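Diseño de juegos de estrategia por turnos
Apuntes de la sesión 6: la economía interna de una partida

Antes de entrar en materia, un par de avisos. La entrega del prototipo en papel sigue fijada para el 18 de junio, y os ruego de corazón que no me la mandéis a las once y media de la noche (el año pasado recibí una docena así, y yo os leo con mucho más cariño por la mañana). Quien no tenga grupo todavía, que se quede un momento al acabar y lo arreglamos entre todos.

1. De dónde sale el oro y adónde va

La semana pasada hablamos de mapas y de exploración, y alguien preguntó, con mucha razón, por qué en tantos juegos de estrategia las últimas veinte rondas se hacen larguísimas. Casi siempre la respuesta está en la economía. Un juego de estrategia tiene fuentes (minas, impuestos, saqueos) y sumideros (tropas, edificios, mantenimiento), y cuando las fuentes crecen más deprisa que los sumideros el jugador acaba con una montaña de monedas y ninguna decisión interesante que tomar con ella.

Vamos a trabajar toda la sesión con Hagedorn, el juego de Elfriede Brandes que ya conocéis de las prácticas. En la primera versión, cada aldea daba 33 monedas por turno y no costaba nada mantenerla. Os lo podéis imaginar: quien conquistaba dos aldeas al principio tenía ya 66 monedas por turno y el rival no volvía a levantar cabeza. Es lo que llamamos bola de nieve, y conviene aprender a olerla pronto, porque en las pruebas con pocos jugadores se disfraza de "es que este juega muy bien".

2. Tres maneras de frenar la bola de nieve

La primera es el mantenimiento creciente. Cada unidad nueva cuesta un poquito más que la anterior, de modo que un ejército enorme se come su propia renta. Funciona muy bien, pero hay que enseñárselo al jugador con claridad en la pantalla, o se sentirá estafado.

La segunda son los rendimientos decrecientes: la quinta mina produce menos que la primera. Elaheh Nazari la empleó en Genach con mucha elegancia, y os recomiendo que juguéis al menos la campaña corta fijándoos en cómo cambia el ritmo hacia la mitad.

La tercera, mi favorita (ya me perdonaréis la debilidad), son los objetivos alternativos. Si se puede ganar por comercio, por diplomacia o por alianzas, el que va perdiendo en el campo de batalla todavía tiene algo por lo que pelear, ¡y la partida sigue viva para todos!

3. Leer una hoja de partidas

En la carpeta del curso tenéis el registro de pruebas de Hagedorn, con 2,654 partidas en la hoja principal. No hace falta mirarlas una a una, por favor. Ordenadlas por duración, quedaos con las más largas y buscad en qué turno se separan las rentas de los dos jugadores. Después comparad ese turno con el de la victoria. Si entre uno y otro hay un abismo, tenéis un final que ya está decidido y que nadie se ha atrevido a cortar.

Un detalle que me ha hecho perder tardes enteras: la coma en las cifras de esa hoja separa los millares, a la inglesa. El tesoro máximo registrado es de 3,804 monedas, o sea, tres mil ochocientas cuatro, y no tres y pico. Si vuestro programa lo importa como decimal, cambiad la configuración regional antes de abrir el archivo.

4. Ejercicio para casa

Tomad vuestro prototipo y dibujad en una hoja todas las fuentes y todos los sumideros, con flechas. Jugad después una partida completa anotando el tesoro de cada jugador al final de cada ronda. Traed la gráfica, aunque salga fea; las feas son las que más nos enseñan.
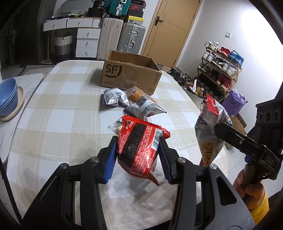
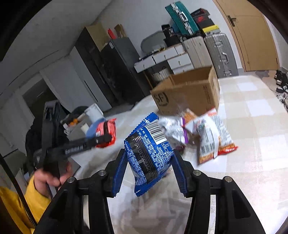 Bolsitas de aperitivo entre las pinzas: roja en la primera foto, azul en la segunda.

Lecturas para la próxima sesión: el capítulo de Stuvstead sobre comercio entre facciones y las notas de parche de Lisix, desde marzo en adelante. De estas últimas basta con los apartados de equilibrio, que los de sonido son interminables.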